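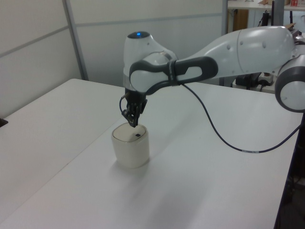 롤러식 칼갈이를 사면 숫돌을 치워도 된다는 말을 너무 많이 들었다. 영상마다 토마토가 종잇장처럼 썰리고, 댓글에는 "이제 숫돌 못 쓰겠어요"가 줄줄이 달린다. 나는 그런 말을 잘 안 믿는 편이다. 그래도 우리 집 칼은 갈아야 했고, 마침 스카덴트(Skadent) 롤러 칼갈이가 9만 원으로 내려왔길래 내 돈으로 샀다. 협찬 아니다. 협찬이었으면 이렇게 못 쓴다.

23일 동안 썼다. 집에 있는 칼에 처제네 칼까지 합쳐 아홉 자루를 갈았다. 삼덕강 식도, 싸구려 과도, 날이 이미 반쯤 죽은 중식도, 그리고 내가 아끼는 일본산 우도.

## 구성과 첫인상

상자를 열면 롤러 본체, 칼을 붙이는 자석 블록, 얇은 설명서가 나온다. 롤러 한쪽은 다이아몬드 디스크, 반대쪽은 마무리용 세라믹 디스크다. 자석 블록은 한 면이 15도, 다른 면이 20도. 숫돌을 처음 잡은 사람이 제일 먼저 포기하는 게 각도 유지라서, 자석으로 각도를 잡아 준다는 발상 자체에는 불만이 없다.

불만은 블록 겉면의 나무부터 시작한다. 설명서에는 카네드우드(Kanedwood)라는 업체의 목재를 썼다고 자랑스럽게 적혀 있다. 만져 보면 예쁘긴 하다. 그런데 칼갈이에 나무가 왜 필요한지 모르겠다. 쇳가루가 나뭇결에 끼고, 물티슈로 닦으면 거뭇하게 번진다. 일주일 만에 모서리가 회색이 됐다. 플라스틱이었으면 수돗물에 헹구고 끝났을 일이다.

롤러 굴림은 좋다. 베어링이 조용하고 좌우로 쏠리지 않는다. 예전에 쓰던 타무라(Tamura) 보급형은 굴릴 때마다 드르륵 소리가 나서 밤에는 못 썼는데, 이건 밤에도 쓸 만하다.

## 얼마나 잘 드나

설명서는 한 면당 왕복 50회를 권한다. 그대로 했다. 과도는 깜짝 놀랄 만큼 잘 들게 됐다. 원래 아무것도 안 썰리던 칼이니 뭘로 갈아도 놀랐을 것이다. 이 점을 후기에서 잘 안 써 준다. 죽은 칼을 갈아 놓고 감동하는 건 칼갈이 성능과 별 상관이 없다. 접시 바닥에 문질러도 그 정도 감동은 온다.

그래서 이미 어느 정도 날이 서 있는 식도로 다시 해 봤다. 신문지는 잘 잘린다. 방울토마토도 누르지 않고 들어간다. 다만 숫돌로 마무리했을 때와 나란히 놓고 양파를 썰면 차이가 난다. 롤러로 간 쪽은 첫 칼은 잘 들어가는데 결을 가로지를 때 살짝 긁히는 느낌이 있다. 세라믹 디스크를 한참 더 굴려도 그 느낌이 다 없어지지는 않았다.

칼끝 쪽은 더 아쉽다. 자석에 붙은 칼은 가만히 있고 롤러만 직선으로 움직이니, 배가 둥글게 올라가는 칼은 끝으로 갈수록 각도가 달라진다. 유성펜으로 날을 칠하고 갈아 보면 금방 안다. 가운데는 깨끗이 지워지는데 끝 손가락 한 마디는 윗부분만 벗겨진다. 제품 페이지에는 "칼끝까지 균일하게"라고 되어 있다. 내 칼들에서는 그렇지 않았다.

중식도는 실패. 날이 높아서 15도 면에 붙이면 롤러가 닿는 위치가 어정쩡하고, 무게 때문에 자석에서 슬금슬금 밀려 내려온다. 두 번 고쳐 붙이다가 그만뒀다. 설명서 맨 뒤에 작은 글씨로 "대형 칼 사용 주의"라고 적혀 있긴 하더라. 그런 건 앞에 적어야지.

우도는 갈지 말 걸 그랬다. 외날이라 원래 이런 도구에 올리는 칼이 아니고, 나도 알면서 했다. 뒷면에 얕은 흠집이 났다. 이건 제품 탓이 아니라 내 탓으로 적어 둔다.

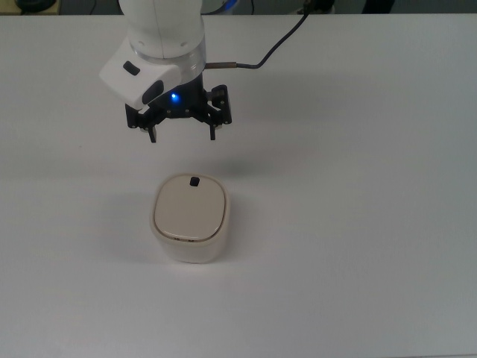

**그러면 이가 나간 칼도 이걸로 살릴 수 있나?**

눈에 겨우 보이는 작은 이 빠짐이라면 가능하지만 시간이 오래 걸린다. 쌀알 반쪽만 한 게 나갔다면 거친 숫돌이나 연마 업체에 맡기는 편이 낫다.

## 다른 사람 의견

같이 요리 모임을 하는 오구라 가즈에 씨에게 나흘쯤 빌려줬다. 숫돌을 오래 쓴 사람이라 당연히 흉을 볼 줄 알았는데 평이 후했다. "매일 아침 다섯 번씩만 굴리면 숫돌 꺼낼 날이 줄어들겠어요." 듣고 보니 그건 맞는 말이다. 무뎌진 칼을 되살리는 도구로 보면 실망스럽고, 아직 멀쩡한 칼을 유지하는 도구로 보면 꽤 쓸 만하다. 그런데 광고는 전부 앞쪽 이야기만 한다.

고보리 마유 씨는 반대였다. 칼이 한 자루뿐인데 9만 원이면 새 칼을 사겠다고 했다. 나도 여기에 한 표. 마트 식도 한 자루로 사는 집에서 이걸 살 이유를 나는 못 찾았다.

## 유지비

다이아몬드 디스크는 소모품이다. 교체 주기를 물어보려고 목요일에 고객센터로 전화했더니 "사용 환경에 따라 다르다"는 답을 들었다. 가정용으로 쓰면 보통 얼마나 가느냐고 다시 물어도 같은 대답이었다. 교체용 디스크는 공식몰에서만 파는데, 글을 쓰는 지금은 품절이다. 호환품을 내는 카타우(Katau) 디스크가 있긴 하지만 나사산이 맞는지 확인해 보지 않았으니 권하지는 않겠다.

보증은 본체만 된다. 자석 블록과 디스크는 빠져 있다. 떨어뜨려서 망가질 물건이 블록인데 블록이 보증에서 빠진다는 게 좀 얄밉다.

## 좋았던 것, 별로였던 것

- 각도 걱정 없이 바로 갈 수 있다. 숫돌 불리는 시간도 없다.
- 굴림이 조용하다.
- 양식 식도, 산토쿠, 작은 과도와는 잘 맞는다.
- 칼끝이 고르게 안 갈린다.
- 나무 마감은 때가 타고 청소가 귀찮다.
- 날이 높거나 무거운 칼, 외날 칼에는 쓰지 말 것.
- 교체 디스크 수급이 불안하다.

## 살까 말까

숫돌이 무서워서 몇 년째 칼을 방치한 사람, 그리고 양날 칼이 서너 자루 있는 집이라면 할인할 때 사도 된다. 정가로는 말린다. 이미 숫돌을 쓸 줄 아는 사람이라면 이 돈으로 마무리용 숫돌을 하나 더 들이는 쪽이 낫고, 나도 다시 고르라면 그렇게 한다.

점수를 매기라면 10점에 6점. 지금은 과도 담당으로 싱크대 서랍에 들어가 있고, 식도는 다시 숫돌로 갈고 있다. 디스크가 재입고되면 그때 교체 과정을 아래에 덧붙이겠다.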